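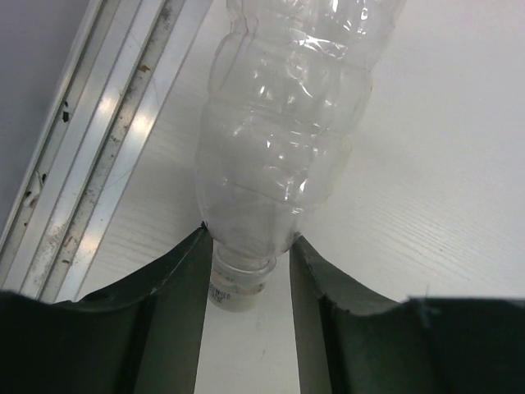
Wrist view, crushed bottle at the shoulder, cap between the fingers. White table, rail on the left.

Cell notebook, December, started after the 8 a.m. handover

Picking up from Iqra's page. Her last line says "caps are the whole problem" and then there is a coffee ring, so I am going to treat that as the agreed position.

For anyone joining from the Trurkex side: the arm takes deposit bottles the crusher half-finished and the sorter refused, holds them by the shoulder, and presents the neck to the cap puller. Until this fall that was a person with a pair of pliers and a radio. The person was mostly Babar. Babar is still here, still has the radio, and now has a job title with "cell" in it. The pliers are in the second drawer and I'd like them to stay there, please, because I went looking for them this morning and found them in a lunch bag.

Grip position. We spent the morning on shoulder versus body. Body grip is hopeless on anything crumpled. The plastic gives, the fingers close further, the controller decides it is holding something thinner than it is, and you get a bottle that rotates very slowly while everyone watches. Shoulder grip is better: the tips come in just above the neck ring and the ring gives them something to stop against if the bottle wants to slide. Yhon says he told us this in the first week. I checked the first-week page. He did, with a sketch.

So, shoulder. Current settings are on the sticker inside the cabinet door, in pencil, and pencil is deliberate. Last time somebody used a marker we ran the wrong offset for a whole shift out of respect for it.

Fingers. The right one is getting rough along its upper edge and has a notch partway along. Left one looks better. I don't have a start date for the notch. If you were here when it happened, write it down, no one is going to bill you. I've asked Bjarke for a new green pair and he wants to know whether we're wearing them out or hitting something. Fair question. I put "both?" on the form and he sent the form back.

Rail. It's filthy. Grime all down the center channel, smudges, scuffs. The cleaning round used to be whoever had finished a bin and wanted to stretch, so it happened a dozen times a shift without anybody calling it cleaning. Now nobody finishes a bin. The arm finishes the bin, and the arm doesn't own a rag. I've put a wipe-down on the handover sheet, after the guard check. Dry cloth first, then the other stuff, and don't push the crumbs into the slots.

Long argument at break about what the operator is for. I'm writing it down while I still remember who said what.

Babar's view is that he used to do bottles and now he does exceptions, and exceptions are more tiring. With the pliers he had a rhythm and could think about something else for an hour. Now he waits, then the light goes amber, then he has to work out in a few seconds why a machine is unhappy with a bottle he would have dealt with before noticing it. His wrist is much better, he said, and his temper is worse. He'd take the trade, but he wants it on paper that there was one.

Iqra thinks the trouble is the waiting and that we should run two stations per operator. Babar asked whether that meant twice the waiting or half of it. She is drawing it up. My own guess is that it depends where the second station is, and if it's the one behind the Billard baler then the answer is "twice, plus walking."

Asif came down for the end of this and asked what the amber rate was. I said 8 percent on crushed stock. He said the proposal had 3. I said the proposal had been written about bottles that look like bottles. He took that quite well and asked for a chart.

About that 3. The Vadus people got it with clean, round, uncrushed samples, and in fairness their report says so, on a page I don't believe went upstairs. I ran 50 of ours before lunch, straight out of the reject bin, no picking the nice ones. Almost all of the ambers were the same complaint: bottle leaning a bit in the grip, cap not where the puller expected it. The grip itself was holding. I'd stop blaming the fingers until we've looked at the puller's search window, and I say that as the person who blamed the fingers in ink two pages back.

Cap printing. Yhon wanted to read the text on the caps to sort by supplier. I spent longer on this than I'll admit in the time log. On the one saved from this morning the best I can make out is something ending in NIED, with tiny text under it that I can't read at all. DENIED was the popular guess at the bench. Parking the idea. If Kiều wants supplier data they can get it off the pallets like everyone else.

Small things:

-- The stop reset still needs two presses. One press looks like it worked.
-- White tabletop stays, for now. Clear plastic against white wood grain is a rotten thing to find an edge on, and I've asked for a sheet of something dark to try. Nothing glossy. The glints off the creases are bad enough already.
-- Babar has been writing the reason for each amber on the back of the reject tags. These are better than our fault codes. "Too flat to argue with" covers a category we had split across three numbers. I'm copying them into the log and he should get his name on it.
-- Whoever set the amber buzzer to the top volume, the packing line has been over to visit. Twice.

Training. Two of the evening crew have asked to learn the teach pendant and I said yes before checking whether I was allowed to. Asif says I am. They'll sit with Yhon first, slow speed, guards shut. I want the evening people able to move a grip point themselves. At present they leave me a note and run the whole shift around it, and then I come in and fix in a minute something that annoyed them all night. It makes me look clever and it's a poor way to run a cell.

Open for tomorrow: widen the puller search window one step and rerun the same bin, same settings otherwise. Bjarke's form, with a proper answer. Chart for Asif, crushed and uncrushed on separate lines so they can't be averaged by anybody in a hurry. Ask Iqra where the second station goes before she gets attached to the drawing.

Pliers are back in the drawer as of 4 p.m.

6 comments
2 shares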